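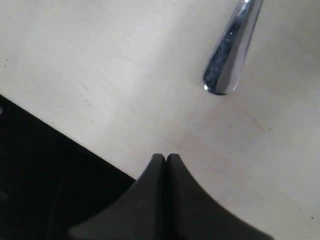

Quiet Hour at the Treltau Canteen: Our Project Report

We began with a simple question, and one that mattered a good deal to several of us: could lunch be made gentler for autistic students who find a full canteen hard going? Over 400 people eat at Treltau, and the noise at midday is quite something.

For three weeks we kept the Zavley room as a quiet place to eat, with the radio off and the lights turned down – and no pressure at all to chat. Eight students came regularly and kindly filled in our diaries. Most wrote that they felt less worn out by the afternoon, though two missed their friends and would have liked to bring one along.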